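Phototherapy Room and Treatment Area: Safety Checklist with Comments
Tidmont Skin Clinic
Inspection carried out 18 November 2023
Previous inspection: July

Scope

Covers the narrowband UVB cabinet, the hand and foot unit, the topical treatment room, the drug fridge and the records kept for patients on light treatment. It does not cover the minor operations room, which has its own list. Each item is marked Pass, Pass with comment, Action or Not applicable. Actions are repeated near the end with the person responsible given by role.

Section 1. Room and access

1.1 Door can be opened from inside and outside during treatment. Pass.

1.2 Warning sign on the outside of the door is lit when the cabinet is on. Pass with comment. The sign works but there is a delay of a few seconds after the lamps start. Staff are used to this. It should be looked at when the electrician is next in.

1.3 Floor clear, dry and not slippery in bare feet. Action. The mat in front of the cabinet has begun to curl at one corner. Patients step out with goggles on and may not see it. Replace the mat, and take the old one up in the meantime.

1.4 Changing cubicle has a chair, a hook and a working light. Pass.

1.5 Call cord reaches the floor and sounds at the nurses' desk. Pass. Tested from the cubicle and from beside the cabinet. The cord in the cubicle had been tied up out of the way at the July inspection and was hanging free this time.

1.6 Room temperature and airflow. Pass with comment. Room was 26 degrees after the morning list, which is on the warm side. The extractor was running on its low setting. Patients with eczema often find heat brings on itching, so the fan should be on high before the first patient goes in.

Section 2. UVB cabinet (Plondura, full body)

2.1 Service label in date. Pass.

2.2 All lamps lit. Action. One lamp on the left-hand door is out. The cabinet can stay in use with a single lamp down, under the clinic's own rules, but the output must be measured again once the new lamp is fitted and before the next patient is treated. Spare lamps are in the store cupboard, top shelf.

2.3 Output measured this month and written in the log. Pass. Readings were taken at the chest, waist and knee positions and agreed with the last set to within 5 per cent.

2.4 Meter calibration certificate in date. Pass with comment. It runs out before the next inspection. Book the meter in early, as the Van Acker workshop kept it longer than expected last time and the clinic had to borrow one.

2.5 Emergency stop inside the cabinet cuts the lamps at once. Pass.

2.6 Doors open outwards with a light push. Pass.

2.7 Grilles and guards in place, no cracks or sharp edges. Pass with comment. A small chip in the plastic guard near floor level has been smoothed and taped. The tape is lifting. Not a risk to skin at present, but order a replacement guard.

2.8 Timer agrees with a stopwatch. Pass. Checked over a short and a long setting.

2.9 Cabinet wiped down between patients and the sheet signed. Action. The sheet had gaps on several afternoons. The cleaning may well have been done, but the record does not show it. Sign at the time and not at the end of the list.

Section 3. Hand and foot unit

3.1 Cable and plug undamaged. Pass.

3.2 Unit stable on its stand, wheels locked. Pass with comment. One brake is stiff and has to be pressed twice.

3.3 Towels or covers available to shield the wrists and ankles. Pass.

3.4 Soaking bowls clean, dry and stored upside down. Pass.

3.5 Instructions on the wall match the current protocol. Action. The sheet on the wall is an older version with a different top dose for the palms. Remove it and put up the current one. Old copies in the drawer were thrown away during the visit.

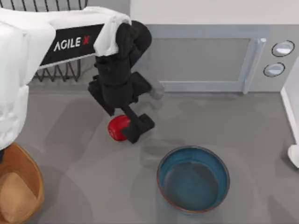 3.6 Dose steps for hands and feet written on each treatment card. Pass. A sample of cards was pulled from the tray and all had the step filled in and initialled.

3.7 Missed visits dealt with properly. Pass with comment. Where a patient has missed more than a week, the dose should be held or dropped according to the table. This was done in every card seen, but on two of them the reason for the lower dose was not written down. A short note such as "two weeks missed, dose reduced" is enough.

Section 4. Eye and skin protection

4.1 Goggles for each patient, named and kept in a clean bag. Pass.

4.2 Goggles free of scratches and with sound straps. Pass with comment. Three pairs had tired elastic and were taken out of use.

4.3 Face shields for patients who do not need the face treated. Pass.

4.4 Spare genital protection for male patients. Pass. Patients are asked to bring the same garment each time, and this is explained on the first visit. The leaflet puts it clearly.

4.5 Staff goggles or visors by the control panel. Pass.

4.6 Patients asked at every visit about new medicines, sunbathing and sunbed use. Pass with comment. The question is asked, but the card has only one tick box for all three. Split it into separate boxes when the cards are next printed. A new antibiotic is easily missed when the conversation is about a weekend outdoors.

4.7 Redness from the last visit graded before the next dose. Pass.

Section 5. Topical treatment room

5.1 Creams and ointments in date. Action. Two tubs of coal tar ointment and one of dithranol were past their date and have been removed. Add the room to the monthly date check, which at present covers only the main store.

5.2 Open tubs marked with the date of opening. Pass with comment. Most were. The large emollient tubs were not.

5.3 Clean spatulas or spoons used for tubs, no fingers. Pass.

5.4 Gloves in all sizes. Pass with comment. Small were running low.

5.5 Fire warning about emollients displayed. Pass. The notice tells patients that creams soak into clothing, dressings and bedding and that the fabric can then catch fire more easily. It applies to paraffin-free products as well and the wording says so. Each new patient should also be told face to face, and it should be recorded.

5.6 Bath and shower area has grab rails and a non-slip base. Pass. Rails are firm. The base needs a proper scrub, as emollient has built up round the drain and the surface there is slick.

5.7 Dithranol stains wiped from surfaces and not mistaken for damage. Not applicable. None in use on the day.

Section 6. Drug fridge and injections

6.1 Temperature between 2 and 8 degrees, written down daily. Pass with comment. The log is complete. On one day in the past month the top reading was above 8 degrees for a short time after a delivery was unpacked. The pharmacist was told and the stock was cleared for use. The entry says "OK" and no more. Write down who was asked and what was said.

6.2 Fridge locked and the key held by the nurse in charge. Pass.

6.3 Biologic pens and syringes kept in their boxes, away from the back wall. Action. Several boxes were touching the back plate, where they can freeze. The Cemon fridge has a wire spacer for this and it was found in a drawer. Fit it.

6.4 Batch number and site of injection recorded. Pass. 17 entries read, none with anything missing.

6.5 Infection checks seen before the first dose. Pass.

6.6 Patients asked about fever, cough or open wounds on the day. Pass.

6.7 Sharps bins assembled correctly, dated and below the fill line. Pass with comment. One bin had no date. Dated during the visit.

6.8 Allergic reaction kit sealed and in date. Pass. The list on the lid matches what is inside.

Section 7. Records

7.1 Lifetime treatment count kept for each patient. Pass with comment. The highest in the active file is 347 whole-body treatments. The patient's consultant has been sent the figure and a skin check is booked. The count is carried forward by hand from old cards, and adding mistakes are possible. Two people should check it at the start of each new course.

7.2 Consent signed and dated before the first treatment. Pass.

7.3 Burns and other incidents reported. Pass. One report since July, for mild redness that settled without treatment. The form was filled in the same day.

7.4 Cards locked away at night. Pass.

Actions

1.3 Replace mat. Clinic manager. Old mat to come up today.
2.2 Fit new lamp and measure output. Physics technician.
2.9 Sign cleaning sheet after every patient. All phototherapy staff.
3.5 Put up current wall sheet. Lead nurse.
5.1 Add treatment room to monthly date check. Healthcare assistant.
6.3 Fit wire spacer in fridge. Lead nurse.

General comments

The cabinet was in good order apart from the lamp, and the output records are easier to follow than they were in July. Most of the comments are about paperwork. The mat is the one item that could hurt a person tomorrow and it should not wait for the others.

Staff asked whether the fan could be put on a timer so that it starts before the list — this seems sensible and has been passed to the clinic manager along with the delayed sign at 1.2.

Items marked Action will be looked at again before the next full inspection. If the lamp is still out at that point, the cabinet log should show the date the part was fitted or ordered.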